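Home | Local | Eating Out | Events | Classifieds | About

The long white table at Grivwood is finally cleared, and I have feelings about it

2020-12-02

If you've ever dropped anything off at the Grivwood craft room (yarn, jars, a sewing machine with one working stitch), you know the table I mean. It's the big white one against the wall, and for as long as I've lived in Nidby it has been the place where stuff goes when people don't know where else to put it. Well, I stopped in this week to return a glue gun, and the table was clear! I stood there holding the glue gun like a fool because I couldn't bring myself to set it down.

The cleanup is the work of Anju Lodhi and Seidu Aidoo, who run the room between them and have been talking about this since September. Anju told me the plan started with a ruined quilt top. Somebody had left it on the table to pin, somebody else had left an open bottle of fabric paint, and you can guess the rest. "I was so mad I went home and drew a map of the room," she said. She still has the map. It's on the back of a seed catalog and it has a lot of arrows.

What they settled on is pretty simple. Projects in progress go home with the person making them, or into a bin with a name on it. Donations go to the hall closet, and only during open hours. The table is for working, and when you're done working you wipe it down and leave it bare for whoever is next. Seidu wanted a sign. Anju didn't want a sign. There is a sign, but it's small and it's on the inside of the closet door, so I guess they split the difference.

Sorting it all took them seven evenings, with the radio on and a lot of takeout from Bermúdez (Seidu swears by the lentil soup, and having tried it I'm with him). The button collection was the worst part. Anju weighed a scoop and did the math and came up with about 3,000, which went into jars by color until they got tired and made one more jar for everything else. I asked if I could have a look at the everything else jar and ended up buying a handful for a cardigan I'm never going to finish. They also found nine pairs of pinking shears - nine! - and a Stunder label maker still in its wrapper, which would have been handy on the first evening and which they found on the last.

The money side is small. The room got a little from the sale of duplicates, enough for new bins and a decent lamp for the reading corner. Nothing else in the room has been replaced. Seidu did price out a new tabletop and decided the old one had plenty of life left in it once he could see it again. He went over it with a mild cleaner and a soft cloth, and he'd like everybody to please stay away from the scrubby side of the sponge. He also mentioned cutting mats, twice, in a voice that made me think of my own kitchen counter and what I've done to it with a pizza wheel.

I wondered how the regulars would take it, and so far it's mixed. One woman who was blocking a shawl said she can spread the whole thing out flat for the first time, and she looked really happy about it. A man working on a model ship was grumpier. He liked leaving the hull out overnight, and now he has to carry it to the car and back, and it's getting cold. Anju says they're looking at a high shelf for things that really can't travel, but she doesn't want to promise one before the new year. I can see both sides, although I will say I've never once gotten a ship to my car in one piece either.

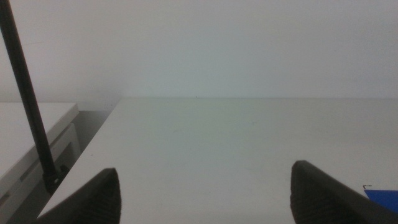 The white table at Grivwood, with clear space right back to the wall.

The wall is staying plain too, at least for the winter. There was some talk of pegboard, and Seidu was all for it, but Anju likes having one spot in the room with nothing on it to look at. Pegboard may turn up someplace else. If you've got a spare panel sitting in the garage, ask first, please. They've had enough surprise donations to last them.

Open hours haven't changed, and there are two beginner sessions coming up: one on mending knits and one on hemming pants, which I've signed up for, having worn the same pair rolled up for a whole year. Bring your own thread if you're picky about color. Bins are first come, first served, and there were still a few without names when I left. As for the glue gun, I handed it straight to Anju, and she walked it over to the closet herself.

We use cookies to remember your settings and see which stories get read. Accept | Manage choices

Contact the newsdesk | Copyright 2020 | Back to top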